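**Thread: New team leads, send them to a course or train them in house?**

**nwendt_ops**

We promoted four people to team lead since spring and all of them came straight off the floor. Good workers, no experience running a team. My boss at Sturko wants a decision by November: pay for an outside two-day course, or build something ourselves. The outside quote is 1160 per person before travel. We have next to no in-house training right now and I would like to know what other people have put together.

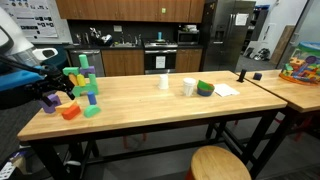
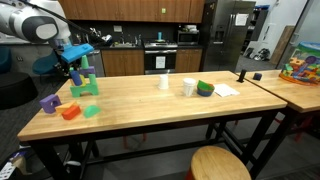
*Foam blocks on the long table, both pictures.*

What I need is mostly on giving feedback, running a shift meeting, and dealing with someone who used to be your buddy. Has anyone done this without a big budget?

Nele

---

**b_tiedemann**

We went outside at Heitmann and I would do it again. The leads got away from the phones for two days and met people from other companies with the same problems. In house, ours got pulled out of the room every half hour.

1160 is on the high side. Ask if they drop the price for four. Ours did.

---

**Shahzad A.**

I disagree with Bernd. We sent six people out and three months later I could not tell which ones had gone. The binder was nice. None of it was about our work.

What helped was a weekly sit-down, 30 minutes, each new lead with an older lead from a different department. They bring one thing that went badly. No slides. It costs you the time and that's all.

---

**b_tiedemann**

> None of it was about our work.

Did anybody talk to them when they came back? If a manager never asks what they learned, of course it fades. I don't blame the course for that.

---

**Shahzad A.**

Fair point, and no, nobody did. But if I have to do the follow-up anyway, I would start with the follow-up and see if I still need the course.

---

**soriano_e**

Where do you get older leads who are any good at this? In our plant the senior people learned by being yelled at and that is what they pass on. I would not pair a new lead with most of them.

Also, the feedback part is hard to teach in a weekly chat. People need to practice saying the words out loud to someone who isn't their own employee.

---

**nwendt_ops**

Eduardo, same worry here. I have maybe two people I would trust as mentors, and one of them works nights.

Bernd, how big was the group at your course? The one I was quoted takes up to 20, and I don't see how anyone gets practice time in that.

---

**b_tiedemann**

We had 12 and I thought that was the limit. With 20 I would pass, or ask for a second trainer.

---

**rohani.r**

I run training for the Nelldale sites, so take this as one person's setup. We do a mix:

- Half a day on feedback and hard talks with an outside trainer who comes to us. All role play, written from our own cases with the names changed.
- Eight weeks of short check-ins with their own manager. The manager gets a one-page sheet with a question for each week.
- A second half day at the end, same trainer.

We have nearly 200 leads across the sites and everyone new goes through it. Materials come out to 361 per group for printing and room setup, trainer's fee is separate. The part that breaks most often is the manager check-in. Around week four they start skipping. We now put it on the manager's own review, and skipping went down.

On the buddy problem: have the new lead talk to that person alone in the first week, before anything comes up. Two or three sentences are enough. Waiting until there is an attendance issue makes it much harder.

---

**Shahzad A.**

I like that better than either of ours. Does the trainer write the cases or do you?

---

**rohani.r**

I write them. Took me a long weekend the first time, and I swap out a couple each year.

---

**soriano_e**

Putting it on the manager's review would start a war here. Half of them have 15 direct reports already. I would want to hear how that was sold before I tried it.

---

**rohani.r**

Not smoothly. The first year two managers complained all the way up. We cut the check-in from 45 minutes to 20 and that settled most of it. Nele, send me a message if you want the one-page sheet.

---

**nwendt_ops**

Message sent, thank you. I am going to price a trainer for two half days and put it next to the outside quote. Bernd, I will also ask them about a rate for four.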